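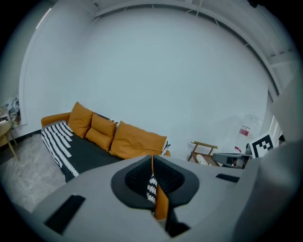
Motine (heated rollers)

Motine is a range of electrically heated hair rollers made by Skemwood, a small appliance firm based in Nillullow. The rollers are warmed on metal posts inside a lidded case, wound into dry hair and left there until they have cooled. The range is sold mainly to home users, although a larger version was made for hairdressers for a time. A smaller travel set is sold under the name Ko.

Background

Rollers used without heat hold the hair in a curved shape while it dries. The method works well on most hair types but is slow, and many people who used it slept in their rollers or sat under a hood dryer. Heated rollers shorten the process. Warmth loosens some of the weak bonds inside the hair, and these form again as the hair cools, so that the curl stays until the hair is next washed or becomes damp.

Skemwood had made hood dryers and manicure lamps before it turned to rollers. Its first design used a wax core, which melted as the roller heated and gave out its warmth slowly as it set again. The wax made the rollers heavy, and they tended to slip in fine hair. The firm dropped the core in the next design and used a thin aluminium sleeve under a flocked surface. The flocking was meant to grip the hair without pulling it, and it also kept the hottest part of the roller away from the scalp.

Design

A standard Motine case has a shallow base, a hinged lid and a row of posts for each size of roller. The base contains a single flat heating element controlled by a thermostat. Earlier cases had no switch and stayed on until they were unplugged at the wall. A rocker switch and a red lamp were added later, followed by an automatic cut-out.

The rollers come in small, medium and large sizes. The ends are made of a moulded material that stays cooler than the barrel, so that they can be picked up by hand. A coloured spot on each end changes shade when the roller is ready. Users complained that the spot was hard to read in poor light, and on current sets it is larger and set into the rim.

Two kinds of fastening have been supplied. The older sets came with U-shaped wire pins. The newer ones have sprung clips shaped to fit over the whole roller, which leave less of a mark in the hair. The pins can still be bought as a spare part, and some owners prefer them for the sides and nape, where the clips can stick out too far.

Use

The case is normally left to heat for 10 minutes. Hair should be completely dry, as water cools the roller quickly and the curl will not set. A section no wider than the roller is combed upwards from the head, and the ends are smoothed round the barrel before it is wound down. Large rollers are generally placed along the crown and smaller ones at the sides. The direction of winding decides which way the hair will fall.

The rollers are removed once they are cool to the touch, starting at the nape. Brushing too early is the most common cause of a weak result. A light setting lotion may be used beforehand if it is allowed to dry. Hair lacquer should be kept until the end, as it builds up on the flocking and is difficult to clean off. 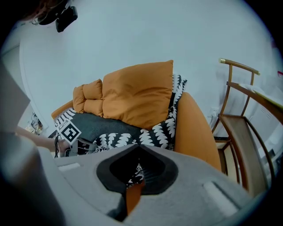

Pacita Manalo disagreed with the maker's advice on winding, and wrote that the large rollers gave a better shape on long hair if they were started halfway down the length and the ends were tucked in last. She also thought the instruction leaflet left people with layered hair to work things out for themselves. Later leaflets include a drawing of the method she described, without naming her.

The salon case

The salon version of Motine had a deeper base and a removable tray, and its rollers could be heated in two halves so that one side of the case was ready while the other was in use. It drew 700 watts. It was never a large seller. Hairdressers who offered roller sets usually already had hood dryers, and the case took up a good deal of space on a trolley.

Skemwood made 2,734 salon cases in all. Of these, 1,367 were supplied in cream and the same number in dark green. The green cases are found less often today, as the colour coat chipped round the hinge and many were thrown away. The tray is frequently missing from both.

Ko

The Ko set has a soft zipped pouch in place of the hard case. The rollers sit on a folding plate, which is opened flat for heating and closed again once it has cooled. All the rollers in the set are the same medium size. The plate accepts more than one mains voltage, but the user has to move a slider on the underside to change it. An early batch had a slider that could be knocked out of place inside a suitcase, and it was later recessed.

Ko sets take longer to heat than the standard case and lose warmth sooner, since there is no lid to hold it in. They are mostly used on the fringe and the crown.

Care and spare parts

The case should be unplugged and cold before it is cleaned. The posts can be wiped with a dry cloth. Rollers may be wiped with a damp cloth but should not be put under a tap, as water can collect beneath the sleeve. Loose hairs are best taken out with a comb after each use.

Rollers, clips and pins are sold separately by the factory shop in Nillullow, which also replaces worn mains leads. Rollers from the wax-core sets do not fit the later posts and should not be heated on them. The shop takes orders by post, with the last orders of the year accepted on 19th December. Lids for the salon case are no longer made.

See also

Hood dryer
Setting lotion
Curling tongs
Pin curl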